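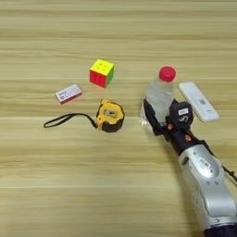 ## 4. Puesta en marcha del brazo y práctica de agarre

Versión del 4/14/20. Sustituye a la hoja grapada que había en el cajón. Si algo no cuadra con lo que veis en pantalla, manda la pantalla, y me avisáis (Cúc Mạch, canal del club).

Antes de empezar: capítulos 1 a 3 leídos. Sobre todo el 2, paro de emergencia. Quien no lo haya leído no toca el mando.

### 4.1 Lo que hace falta

- Brazo montado y atornillado a la mesa (cap. 1).
- Pinza puesta, cable de la pinza conectado.
- Portátil del club con Leleveo instalado. El vuestro también vale, pero entonces la instalación es cosa vuestra.
- Carpeta de proyecto Jerkus, copiada entera. No solo los scripts, también `config` y `poses`.
- Juego de objetos de práctica: cubo de Rubik, cajita, cinta métrica, botella de plástico con tapón rojo, aparato blanco alargado.
- Hoja de registro o el cuaderno del equipo.
- Dos personas. Mínimo. Una al mando, otra en el paro.

> **Nota.** El juego de objetos es el mismo para todos los equipos. No lo cambiéis por cosas de la mochila, que luego los resultados no se pueden comparar.

### 4.2 Encendido

1. Paro de emergencia pulsado. Comprobadlo con la mano, no de vista.
2. Mesa despejada. Fuera vasos, fuera móviles.
3. Interruptor de la caja de control. Esperar al pitido.
4. Encender el portátil, enchufar el cable de red a la caja. Al puerto de la izquierda, el otro está muerto desde mayo.
5. Abrir Leleveo. Perfil: `club_practica`. El perfil `concurso` ni tocarlo.
6. Soltar el paro (girar un cuarto de vuelta).
7. En pantalla: **Habilitar motores**. Se oye un clac por articulación. Normal.
8. Si el estado pasa a verde, seguir. Si se queda en ámbar, ver 4.8.

> **PRECAUCIÓN.** Al habilitar motores el brazo puede moverse un poco. Manos, pelo y cordones de la sudadera fuera de la zona. Lo de los cordones va en serio.

### 4.3 Cables

Rápido pero importante.

1. Mirar el recorrido del cable negro junto al brazo. Tiene que ir suelto, con holgura, sin cruzar por delante de la muñeca.
2. Mover la muñeca a mano desde Leleveo, modo **Lento**, de tope a tope.
3. Si el cable tira en algún punto: parar, volver al centro, recolocar la brida. No tensar más.
4. Repetir.

Nada de cinta aislante sobre la carcasa. Deja pegamento y luego hay que limpiarlo con alcohol, y lo acaba haciendo siempre la misma persona.

### 4.4 Poner a cero la pinza

1. Pestaña **Pinza** > **Abrir del todo**.
2. Esperar a que pare. No darle dos veces al botón.
3. **Cerrar en vacío**. Sin nada entre los dedos, se entiende.
4. Leer el valor de cierre. El del club está en 2,996. Si os sale 3,000 clavado, el sensor está dando el máximo y la lectura no vale: apagar, encender, repetir.
5. **Guardar cero**.
6. Abrir otra vez y dejarla abierta.

> **Nota.** El cero se pierde al apagar la caja. Cada vez que se apaga, se repite 4.4 entero. Si, también si fue solo un momento.

### 4.5 Colocar los objetos

Los objetos van sueltos sobre la mesa, con espacio para que baje la pinza. No en fila, no en cuadrícula. El programa tiene que buscarlos.

1. Cubo, cajita y cinta métrica en un grupo abierto hacia la izquierda. Que no se toquen entre ellos.
2. Cubo un poco girado respecto al borde de la mesa. Recto es demasiado fácil y en el concurso no viene recto.
3. Cajita tumbada, en diagonal.
4. Cinta métrica debajo del cubo, mirando desde la cámara. La correa negra, estirada hacia la izquierda – nunca hacia el lado de la botella. Si la pinza engancha la correa arrastra todo.
5. Botella a la derecha, tapón puesto y apretado.
6. Aparato blanco al lado de la botella, tumbado, más a la derecha todavía.
7. Foto de la colocación con la cámara de arriba: **Captura** > **Guardar como referencia**.

Entre la cinta métrica y la botella, un hueco del ancho de la cinta métrica. Con menos, los dedos rozan al abrir.

> **PRECAUCIÓN.** Botella vacía en las prácticas, siempre. Hay una caja de control y un portatil en la misma mesa que vosotros.

### 4.6 Primer agarre: la botella

Se empieza por la botella. Es el objeto más grande y perdona errores de posición. Lo que no perdona es la fuerza, que el plástico cede.

1. En Leleveo, **Tarea** > **Agarre simple** > objeto `botella`.
2. Velocidad: **Lento**. Para todo el mundo, también los de segundo.
3. Fuerza: nivel 5. No subir.
4. **Ver trayectoria** antes de ejecutar. El brazo entra desde la esquina de abajo a la derecha según la cámara. Si la trayectoria dibujada pasa por encima del cubo, cancelar y recolocar.
5. Segunda persona con la mano en el paro. Lo dice en voz alta: «paro listo».
6. **Ejecutar hasta aproximación**. El brazo se queda cerca, pinza abierta.
7. Mirar los dedos. Tienen que quedar a los dos lados del cuerpo de la botella, por el medio. No en el tapón, no en el cuello.
8. Si hay que corregir, flechas del teclado, toques cortos. Mantener pulsado no.
9. **Cerrar**. La pinza para sola al notar contacto.
10. Esperar. Mirar si el plástico se hunde. Si se hunde: **Abrir**, bajar un nivel, volver al paso 6.
11. Puede quedar algo inclinada al cogerla. Vale, no hace falta enderezarla. Se apunta y ya.
12. **Levantar**, altura corta.
13. **Bajar**, **Abrir**, **Retirada**. En este orden. Retirada con la pinza cerrada = botella al suelo.

Repetir hasta que salga seguido y sin corregir. Después cambiar los puestos, la del paro pasa al mando.

> **Nota sobre lo transparente.** La cámara de profundidad ve mal el plástico transparente. La mesa se ve a través y el programa cree que ahí no hay nada. El tapón rojo sí lo pilla, por eso en `config/objetos` la botella se localiza por el tapón y el punto de agarre se calcula desde ahí. Si cambiáis de tapón, no la encuentra.

### 4.7 Resto de objetos

Mismo procedimiento que 4.6. Solo las diferencias:

**Cubo de Rubik**

- Fuerza nivel 3.
- Alinear los dedos con dos caras opuestas, nunca por las esquinas.
- Si el brazo lo gira al cerrar, falta ángulo de muñeca. Corregir la muñeca, no el cubo.

**Cajita**

- Fuerza nivel 2. Es cartón en la configuración, tratadla como tal.
- Es baja. Bajar con toques cortos, los dedos no deben apoyar en la mesa.
- Agarre por los lados largos.

**Cinta métrica**

- Agarre por los topes negros de goma, agarran bien.
- Comprobar otra vez dónde está la correa. Otra vez, sí.
- Al levantar, la correa cuelga. Altura corta y sin desplazamiento lateral.

**Aparato blanco**

- Superficie brillante, resbala. Nivel 4.
- Marca cuadrada oscura hacia arriba, el programa la usa para orientarse.
- Con la botella al lado, hacedlo el último o retirad antes la botella. A mano y con el paro pulsado.

### 4.8 Si algo va mal

| Qué pasa | Qué hacer |
|---|---|
| Estado en ámbar al habilitar | Paro, esperar, soltar, volver a habilitar. Si sigue, revisar cable de red |
| La pinza no abre | Cable de la pinza. Casi siempre es el cable de la pinza |
| No encuentra la botella | Luz de la ventana. Bajar la persiana, nueva captura |
| Encuentra dos cubos | Alguien se ha dejado algo rojo o amarillo en la mesa |
| Error 900 | Límite de articulación. Modo **Lento**, volver a **Reposo**, no forzar |
| El brazo se para a medias | No tocar el brazo. Paro, leer el mensaje, apuntarlo, luego soltar |
| Cierre en vacío raro | Repetir 4.4 |
| Leleveo se cierra solo | Paro primero. Despues ya abrís el programa |

> **PRECAUCIÓN.** Con el brazo parado y el estado en verde, el brazo está ACTIVO. Para meter la mano, paro pulsado. También para recoger un objeto caído.

### 4.9 Qué se apunta

Una línea por intento. Los buenos y los malos – sobre todo los malos.

- Objeto
- Nivel de fuerza
- ¿Corrección con flechas? sí / no
- Resultado: cogido / caído / ni lo tocó
- Comentario corto. «Mal» no es un comentario.

Al terminar, exportar desde **Registro** > **Exportar CSV** y subirlo a la carpeta de Bandbridge del equipo. Nombre del archivo: equipo, guion bajo, objeto. Sin tildes ni espacios, que el script del profe Kostiuk se atraganta.

### 4.10 Apagado

1. Pinza vacía y abierta.
2. **Reposo**. Esperar a que llegue del todo.
3. **Deshabilitar motores**.
4. Paro pulsado.
5. Cerrar Leleveo. Interruptor de la caja, apagado.
6. Objetos a su bolsa, los cinco. La correa de la cinta métrica enrollada.
7. Cable de red recogido, no colgando de la mesa.
8. Firmar la hoja de la puerta.

Sigue en el capítulo 5, secuencias de varios objetos. No pasar al 5 sin los cinco objetos cogidos en 4.6 y 4.7 y las líneas subidas.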